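Brimance opens sign-ups for its Clear Counter weekend in Ellport

ELLPORT, April - I cook every day, and for years my cutting board lived on top of the toaster because there was no other spot for it. So I'm really happy to share that Brimance, my little kitchen-tidying business, is bringing its Clear Counter workshop to the Steyn building in Ellport!

We start with the board. It goes in the middle of the counter, and everything else has to find a place around it - jars and crocks back against the tile, toaster oven off to one side.

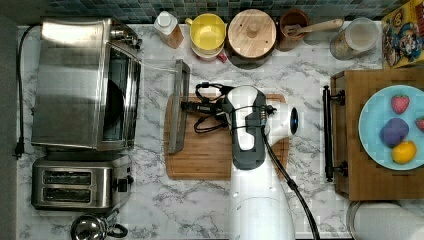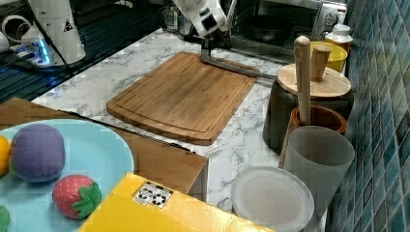 What you'll do

You'll get a stretch of counter and a pile of everyday stuff (toasters, canisters, cereal, the lot), and you'll have 20 minutes to make room to chop an onion. Then we swap counters and try again. It gets loud.

There are 3 sessions, all on Saturday, and we've mailed 500 flyers to homes in Ellport and Kusuvdale, so please don't wait too long. Bring an apron and a photo of your own counter, mess and all.

To sign up, stop by the Brimance desk at Steyn any morning before ten.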